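Stisanier Community Kitchen: progress report to the Palura Fund, March

Hello again, and thank you for being so patient with us over the winter. I know the last report was thin (I wrote it in an afternoon with a cold) so I've tried to give you a proper picture this time, including the bits that haven't gone well.

Quick reminder of where we were. The grant was £2000 to set up a breakfast table for people who are learning, or learning again, to make a simple breakfast for themselves. Some have come out of hospital, some have lost the partner who always did the cooking, and a few are youngsters moving into their first flat. Tea and toast is where everybody starts. We wanted the sort of table and bits you'd find in an ordinary house, nothing that shouts "training kitchen".

So, the table. I'm really pleased with it! We went round and round on this, because Ott wanted something wipe-clean and white and I wanted wood. Wood won. It's light and plain, and it has a little round hole near the back edge for cables, so the toaster lead can go down there and stay out from under people's elbows. I'd never have thought to ask for one and now I want one at home.

The toaster was the easy part. It's a plain white one, and we bought a second the same so there's a spare in the cupboard. The teapot took much longer. The first one we bought was a great big brown thing that held enough for a football team, and once it was full hardly anybody in the group could lift it comfortably. We swapped it for a small white ceramic one with a round lid and a faint grey pattern. It has a short spout and a curved handle, and it makes two cups if you're not greedy. People pick it up without being asked, and I can't say that about the brown one.

Towels are blue, folded, and live on the table at the back. We had them on a hook by the sink to begin with and they were forever going missing. Drinks for anyone who doesn't take tea go out on the table as well, next to the toaster.
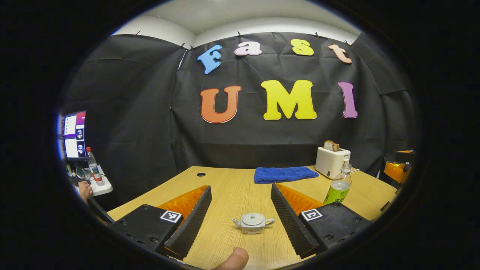 Borislav Krasniqi reckons the teapot should always start on the left of the toaster, with the handle to the right, and that whoever sets up ought to leave it like that every single time, so people can get on with learning the breakfast without having to hunt for things. He also thinks one towel isn't enough and that we should put out a second for hands only. I've said yes to the towel. On the teapot I'm less sure, as we've got two left-handed people who turn it round the minute they sit down, and they seem perfectly happy doing it. We'll try his way for a month and I'll let you know.

Now the numbers, which I know you need. We planned for 14 people in this first stretch and we've had 18, mostly thanks to the Uleo surgery putting our leaflet on their front desk. That's lovely but it has made things tight. It's one table and one person at a time, with somebody sitting alongside, and a session runs from nine until just before twelve. We've started a waiting list, which I don't like, and I'd rather talk to you about a second morning than keep adding names to it.

How are people getting on? Mixed, as you'd expect. Toast has been a big success. Most people were doing it without help by their third go, and the ones who weren't had mainly got stuck on spreading, which we hadn't planned for at all. (Cold butter. We now get it out of the fridge at half past eight.) Tea is slower. Pouring takes confidence, and several people are still practising with cold water in the pot before we let them near the kettle. One lady did her first full breakfast in February, start to finish, and then made a cup for Ott Siliņa while she was at it, and Ott was very quiet for a bit afterwards.

Clearing up is our weak spot. We always run out of time, so people make the breakfast, eat the breakfast and go, and the wiping down gets left to us. That isn't what we promised you. From next month we're going to start with a messy table once in a while and do only the tidying: crumbs, teapot emptied and rinsed, lid back on, towel folded and put back where it came from. I think some of them will enjoy it more than the cooking.

Money. The table came in under what we'd allowed and the crockery came in over, mostly because of the brown teapot, which Ugwu Homewares wouldn't take back without the box. Lesson learned, we keep boxes now. There's still enough left for bread, tea, milk and replacements through to the summer. I've sent the receipts separately, in date order this time, I promise.

What I'd like from you, if you can manage it:

A decision on whether leftover money can go on a second small teapot. I'd like a matching one, so that when this one gets dropped (and it will) people don't have to get used to something new.

A chat about the second morning. I've got a rough costing and can send it over whenever suits.

And do come and visit. Mornings are best, any time after nine, and you'll be made toast whether you want it or not. Ring first and I'll make sure there's parking round the back.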